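Table setters and food stylists wanted – play food sets, casual and part-time

Kolmont

Posted 1 August 2024

Lovness is looking for people to lay out, change over and look after play food and tableware on our tabletop sessions. Retail, childcare, catering or props experience would all suit. Training is paid.

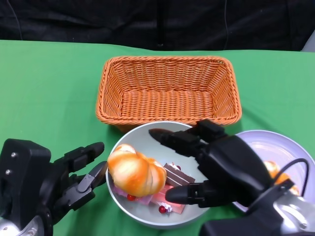
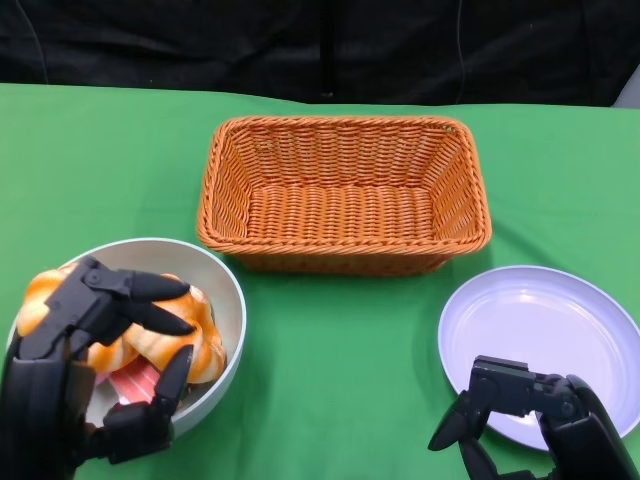
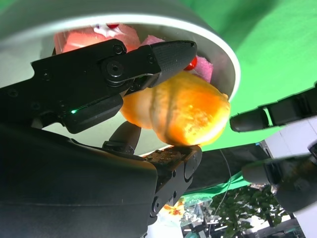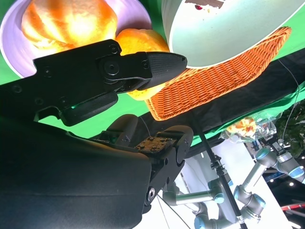

Most of the job is laying tables. You will work from a written layout card that says what goes on the cloth and which way it faces, and you will reset the table when the session lead calls for it. A typical layout uses a few pieces of tableware and a handful of play food. The orange woven basket turns up on a lot of the cards, usually with a bowl of bread or cakes close by, and the green cloth under it has to be smoothed by hand before anything goes down. Once you know the cards, a changeover takes a few minutes. In the first week it will take longer, and we allow for that.

We have roughly 400 pieces of play food on the shelves, sorted by type into labelled tubs. The biggest group is bakery, followed by fruit, vegetables and then everything else. Some of the pieces look alike and have different stock names, so the labels matter. If you put a bun back with the bread rolls, the next person will spend ten minutes looking for it.

What you will do

Set tables from layout cards and check them with the session lead before starting.
Reset between runs, which can mean the same layout many times in one shift.
Wipe down bowls, plates and play food at the end of the day and put them back in the right tubs.
Shake out and fold cloths. Iron them when the creases won't come out by hand.
Fill in the stock sheet, including anything chipped, faded, sticky or missing.
Suggest new layouts. We add to the card set every month, and most of the good ones come from the people doing the setting.

What we are looking for

You should be tidy and patient and able to follow written instructions closely. The work is repetitive. Some people find that restful and some can't stand it, so please think about which you are before you apply.

You will be on your feet for most of the shift, with a break in the middle. Tubs of stock need to be carried from the shelves to the tables and are not heavy when packed properly. You need to be able to tell colours apart under indoor lighting, as the cards refer to pieces by colour as well as name. If you are unsure about this, come in and try a few cards with us first.

Experience with food styling, shop displays, early childhood programs or catering is useful but not required. One of our longest-serving setters came from a bakery counter and another had been working in a library.

You must be 18 or over and have the right to work here. We don't need a driver's licence.

Hours and pay

There are 3 positions. Two are casual and one is part-time, with set hours agreed at the start. Shifts are either mornings or afternoons and the roster goes out a fortnight ahead. We try not to change it once it is out. Pay is by the hour, at the same rate for all setters, and the rate will be in the email you get when we offer you a trial. It goes up after your first 100 hours.

The trial shift is paid. You will be given a few cards, shown where the stock is kept and left to set a table while someone works nearby to answer questions. We look at whether the layout matches the card and whether the stock goes back where it came from. Speed is not part of it.

The workroom

We are on the ground floor of the Vishwakarma building, at the rear entrance. There is step-free access, a small kitchen and a room for bags and coats. Street parking is limited in the mornings – the bus is easier. Please leave your own food and drink in the kitchen. Real crumbs on the cloths are a nuisance, and the play food marks easily if anything greasy gets on it.

Long sleeves catch on the bowls, so short or close-fitting sleeves are best. Closed shoes are required. Aprons are supplied.

How to apply

Send a resumé and a short note, no more than a page, to Shivam Agarwal through the contact form on this site. Put "table setter" in the subject line. In the note, tell us which shifts you could work and describe a job or task you have done that needed care with small objects. It can be unpaid or something from home.

Žydrūnas Ramanauskas runs the sessions and will take the trial shifts. Questions about the work itself should go to him through the same form. Questions about pay, access or the roster should go to Shivam.

We read applications as they come in and will take the ad down when the positions are filled. Everyone who applies will get a reply. If you applied in April and would like to be considered again, a short message with your current availability is enough.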